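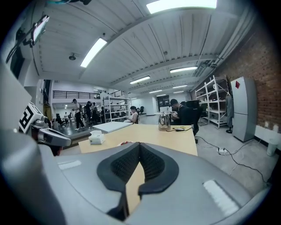
I finally got out to the Gradton shared workshop in March, after two years of Mihret Yilma telling me I'd love it (she was right, I did!). She and Henrique Ramalho are building a pair of hand-held grippers there, the kind you carry around and do ordinary jobs with so a robot arm can learn from the recordings later. I'd pictured a dim shed, but it's a big bright place with a brick wall down one side, a corrugated ceiling, a kettle on the long wooden table and a proper tall fridge, so I felt at home pretty quickly.

Search projects, tools, people Go

Mihret let me have a go straight away. You squeeze, the two padded fingers close, and that dark mesh on the inside faces grabs far better than I expected. The first lot of pads were plain foam and they'd dropped up to 7 mugs in one afternoon, poor things. Henrique did the grey shells on his printer at home, and he reckons each one weighs 351 grams before you add the phone bracket. I believe him, my wrists were complaining after ten minutes!

The square marker is for working out where each hand is. I asked a lot of daft questions about that and Henrique drew it all on the back of a receipt, which I've still got somewhere.

They've spent $694 so far, mostly on fasteners and reprints. Next job is shaving some weight off the handle, and Mihret wants to try folding tea towels with it. I'm going back for that, and I'm bringing biscuits.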